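**Home Workspaces > Small Desks and Tables**

# The box is the system (a modest defense)

**ahrin_h**
I have given up on desk organizers and I'd like to be talked out of it, or at least scolded by professionals.

Background: I sell paper goods under the name Prito from one end of my dining table. Cards, envelopes, the occasional notebook when I'm feeling ambitious. Last May I spent $40 on a Naltik caddy, the kind with eleven compartments and a rotating base. Every compartment was a size meant for something I don't own. The tape lived on top of it like a hat. Whenever I reached for a pen, the caddy turned and offered me paper clips.

It's in the closet now. Everything I pack with goes in a yellow cardboard box with the lid open, on the table, and when we need to eat I close the lid and the business shuts for the evening. I also bought a pink gingham tablecloth with hearts and stars all over it. I like it very much and won't be taking questions.

Things I want to know:

- Is an open box a legitimate way to store tape, or am I going to regret it?
- Should the stapler go in too, or stay out?
- Does anyone else work on a printed cloth and lose small things on it?
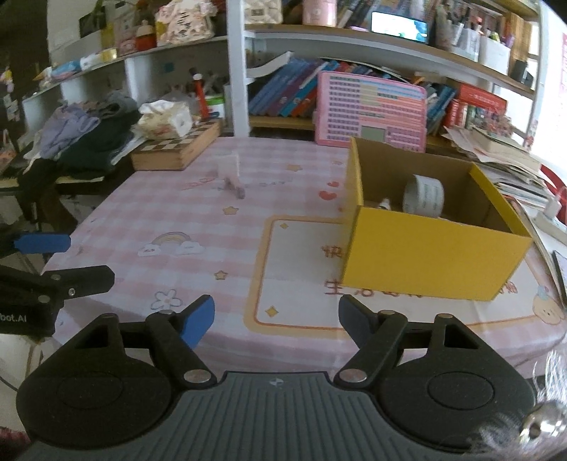
**Dorrit_K:** Tape yes, stapler no. A stapler in a box ends up at the bottom with its mouth open, collecting envelopes. Mine once came out attached to a return slip I had been hunting for since lunch.

Also, rolls should stand on edge if they're going in a box. Flat, they get dust on the sticky side and you spend the rest of the roll picking hair off it.

---

**plainpine**
I'll be the scold, then. An open box is a pile with walls. You'll be fine with one roll in there, and then it'll be two rolls, a glue stick, a tape measure, four dead pens and a birthday candle. I've packed more than 1,000 orders out of a Kong three-drawer unit and I can find anything in it blindfolded.

You bought a bad caddy. Buy a better one.

---

**ahrin_h**
plainpine, why are you packing blindfolded

---

**plainpine**
Figure of speech. Get drawers.

---

**Mossback**
Drawers on a dining table? Where do they go at dinner? Do you pass the potatoes over them?

I had the same Kong unit and what it mostly did was let me forget what I owned. I bought scissors three times. With an open box you look down and there's your stuff, or there it isn't.

I do agree about the creeping junk. My rule is that whatever doesn't get used on an order gets evicted when the lid closes. It takes me less than a minute and I feel like a landlord.

---

**Dorrit_K**
I want to go back to the tablecloth, which you've tried to put off limits.

Gingham is a menace for small parts. I dropped a staple on mine and found it with my elbow. If you have to have a print, keep one plain patch for doing the fiddly work and only put things down there. A tray would do it. A placemat would do it. The back of an old calendar did it for me for years.

---

**ahrin_h**
OK, reporting back in order of how much I was told off.

**Tape.** On edge, against the side of the box. Dorrit was right and I had been laying it flat like an animal.

**Stapler.** Out. It's a small pale pink one, and on pink gingham it has excellent camouflage, so I accept that I've replaced one problem with another. I keep it to the left of the box and pat the table until I hit it.

**Plain patch.** The cloth has a big cream panel with an orange border, and I'd parked the box right on top of it. So the single calm area on the entire cloth was being used to hold up cardboard. I've been working on the rainbow.
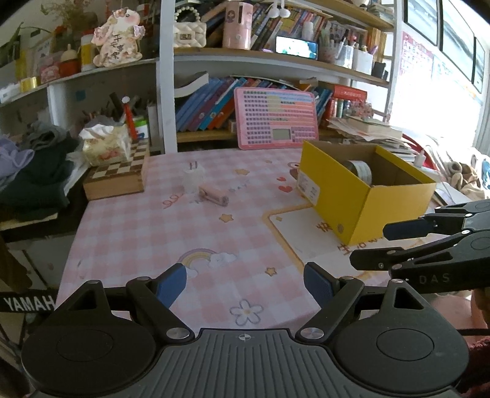
I tried moving the box to the far corner so I could have the panel, and it lasted one evening. My arm kept going to the old spot and coming back with nothing, and I'd packed half the orders before I realized I was walking around the table to get tape. The box went back. I've put a placemat on my side for labels and stamps, and the rainbow can go off duty.

The eviction rule I'm keeping. First night's evictions: a hair tie, a coupon for a shop in Brenness that closed, and one of the paper clips from the Naltik, which I swear followed me.

---

**plainpine**
So you have a box, a placemat, a stapler you find by touch and a cream panel you can't use. I'd like it noted that drawers would have solved this.

---

**Mossback**
Noted. How many orders are you packing at a time, Ah-rin? If it's a handful, the box is plenty. If you're sitting down with a stack, I'd put the mailers on a chair beside you and leave the table for folding. My table got a lot bigger once the mailers left it.

---

**ahrin_h**
20 on a busy evening, and usually far fewer. The mailers are on the chair as of tonight. The chair was previously occupied by laundry, so that's its own thread.

---

**Dorrit_K**
If your box starts to go soft at the corners, run a strip of tape down the inside of each one before it splits. Do it while the box is empty. I did mine full and taped in a pencil.

---

**plainpine**
1,121 posts on this forum and I've been defeated by a carton.

My offer stands, though: when the lid stops closing, come back and I'll tell you which drawers to get. The middle size. The tall one tips.

---

**ahrin_h**
Deal. Does anyone near Brenness want a caddy? It rotates. Pick up only.

– Ah-rin Ha, Prito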